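Lesezeit: 5 Minuten

Warum ich meine Tasche abends nicht mehr stehen lasse

Wer mich kennt, weiß, dass ich jahrelang mit Jutebeuteln einkaufen gegangen bin, und zwar mit dieser Sorte, die sich im Schrank auf geheimnisvolle Weise vermehrt. Angefangen hat der Sinneswandel im Mai, als mir auf dem Heimweg vom Hailu (unserem Gemüseladen an der Ecke, der beste der Stadt, da diskutiere ich nicht) ein Beutel gerissen ist und die Kartoffeln einzeln die Rampe zur Tiefgarage hinunterkullerten. Eine habe ich nie wiedergefunden. Seitdem kaufe ich mit einer richtigen Tasche ein, einer weichen, gepolsterten, die sich aufklappen lässt und innen ein Netzfutter hat, und ich behaupte hier ganz frech: So eine Tasche verändert, was man isst.

Klingt übertrieben, ich weiß! Aber hört mir kurz zu. In einen Jutebeutel wirft man hinein, was halt drankommt, und zu Hause stellt man ihn auf den Küchenboden und vergisst ihn. Ich habe das jedenfalls so gemacht. Unten lag dann immer irgendein Pfirsich, der bessere Tage gesehen hatte, darüber der Sellerie, und zwischen beiden der Kassenzettel, aufgeweicht. Eine Tasche, die ich morgen wieder für die Arbeit brauche, kann ich so nicht behandeln. Die muss abends leer werden.
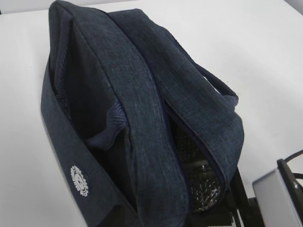 Und genau dieses Leermachen ist mir inzwischen die liebste Viertelstunde der Woche geworden. Alles kommt auf den Tisch, wirklich alles, auch das, was eigentlich sofort in den Kühlschrank könnte. Ich drehe jedes Stück einmal um. Ich drücke ein bisschen daran herum (sanft!), rieche am Stielansatz und überlege mir dabei, was zuerst weg muss. Meine Großmutter hat das mit ihrem Obst auch so gemacht, auf einer ausgebreiteten Zeitung, und ich fand es als Kind sterbenslangweilig. Heute würde ich viel dafür geben, ihr noch einmal dabei zuzusehen, denn sie konnte einer Melone anhören, ob sie taugt, und ich klopfe bis heute nur ahnungslos darauf herum.

Beim Umdrehen merkt man nämlich, wie komisch wir mit Flecken umgehen. Im Laden greife ich wie alle anderen nach hinten, wo die makellosen liegen, ich gebe es zu. Zu Hause verhandle ich dann plötzlich: Der Fleck da, der geht doch, den schneide ich raus. Warum bin ich am Küchentisch so viel großzügiger als am Regal? Ein dunkler Punkt auf einer gelben Schale sagt erst einmal gar nichts darüber, wie es darunter schmeckt. Ich habe schon wunderschöne Mangos gekauft, die faserig und sauer waren wie ein nasser Besen, und gesprenkelte, bei denen mir der Saft bis zum Ellbogen lief. Deshalb bin ich dafür, dass man sich das großzügige Hinschauen schon im Laden angewöhnt und ruhig mal das Stück nimmt, das die anderen liegen lassen.

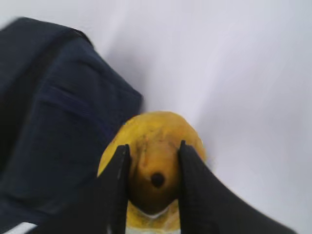 Bereket Asfaw hält das für Romantik. Er meinte neulich, wer zwei Euro für eine Frucht bezahle, dürfe auch verlangen, dass sie ordentlich aussehe, und das Gerede vom inneren Wert habe er beim Obst noch nie verstanden, das höre er sonst nur von Leuten, die Gebrauchtwagen loswerden wollten. Außerdem, sagte er, sei der Geschmack am Ende meistens Glückssache, und bei gleichem Glück nehme er lieber die hübsche.

Ganz unrecht hat er ja nicht, und über den Gebrauchtwagen habe ich sehr gelacht. Trotzdem bleibe ich dabei. Die hübsche nimmt sowieso jemand, um die muss ich mir keine Sorgen machen, und was am Samstagmittag noch in der Kiste liegt, das ist eben selten die hübsche.

Was mich an meinem Ritual auch freut, ist das Nebeneinander. Im Kühlschrank hat ja alles sein Fach und sieht entsprechend beleidigt aus. Auf dem Tisch liegt dann etwas Grünes neben etwas Gelbem, und ich denke: ach, das könnte doch zusammen was werden! So ist mein Gurkensalat mit Mango entstanden, Limette dran, eine Prise Chili, Salz, fertig. Ich mache ihn inzwischen auch im Winter, was jahreszeitlich natürlich grober Unfug ist. Ich habe übrigens auch mal eine Zeit lang Einkaufslisten nach Wochenplan geschrieben, dreizehn Gerichte im Wechsel, und kein einziges davon hatte mit dem zu tun, worauf ich dienstags um sieben tatsächlich Hunger hatte. Da ist mir der volle Tisch lieber.

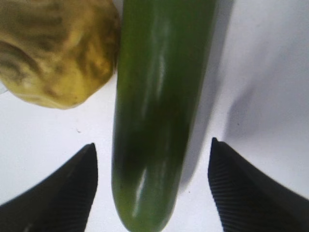
Grün neben Gelb: die Gurke, glatt und glänzend.

Gurken sind ohnehin mein Sorgenkind. Die halten bei mir entweder ewig oder gar nicht, und dazwischen gibt es nichts. Früher habe ich sie ganz hinten ins kälteste Eck geschoben, wo sie glasig wurden, bis ich sie dann mit spitzen Fingern zum Biomüll getragen habe. Jetzt kommt die Gurke nach dem Sortieren ins oberste Fach, gleich vorne, wo ich beim Griff zur Milch gegen sie stoße. Seitdem wird sie gegessen. Manchmal einfach so, im Stehen, mit Salz.

Ihr müsst das alles nicht so machen. Aber probiert es doch mal einen Monat, räumt die Tasche am selben Abend aus und lasst den Kram eine Weile liegen, bevor er verschwindet. Und falls jemand weiß, wie man einer Melone richtig zuhört, bitte melden, ich klopfe weiter.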